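Projects > Grullia > Set-up guide > Section 4: Empty-bin baseline

4. Recording the empty-bin baseline

The Grullia method compares each view of a bin with a stored view of the same kind of bin with nothing in it. The baseline must be recorded before any grasp trials. In our September tests at Medell, sets with no baseline gave 22 false detections and sets with one gave 12, using the same rack and the same lamps.

Before you start

Finish the camera calibration in Section 3. Load the Elard settings file and check that both the wrist camera and the fixed camera are streaming.

CAUTION: Keep hands out of the rack while the arm is powered. Stop the arm before moving a bin.

Recording

1. Choose the bin you want to record and empty it. Neighbouring bins may stay where they are.
2. Drive the arm to the aisle position and save one wrist view with the shelving on both sides.
3. Move the gripper over the near rim of the chosen bin. Keep the fingers closed or nearly closed.
4. Save 50 wrist frames. Do not change the lighting during this step.
5. Save one frame from the fixed camera, then move to the next bin.

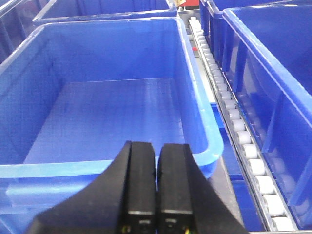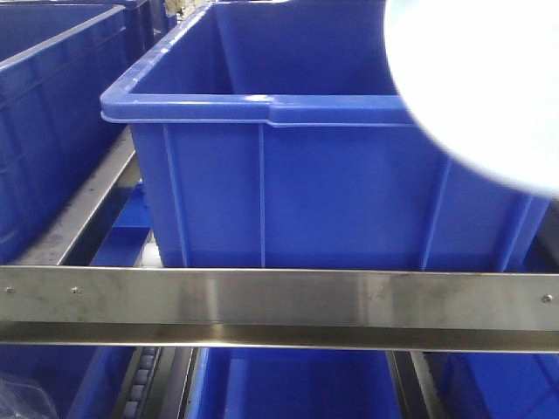
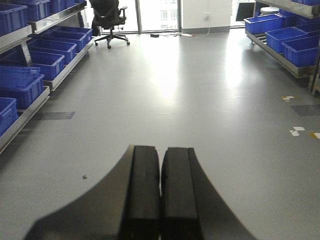 Figure 4. Blue bins on the rack: wrist view into a bin (first), fixed camera (second), wrist view from the aisle (third).

Checking the result

6. Open the set in Darko and run the baseline check. A score under 37 is a pass.
7. If the score is higher, look at the bin floor first. Pale streaks from overhead light are often read as objects – record the set again with the lamps at the level you will use in the trials.
8. If the fixed view is partly blocked by the arm, keep the frame but mark it as blocked. Darko leaves marked frames out of the score.

Note: Daylight from windows affects the aisle view more than the bin views. We have not yet measured how much, and the aisle view is not scored in this version.

Go on to Section 5, Grasp trials.

Contact the Grullia project | © Medell | Revised 06/05/2020 | Back to top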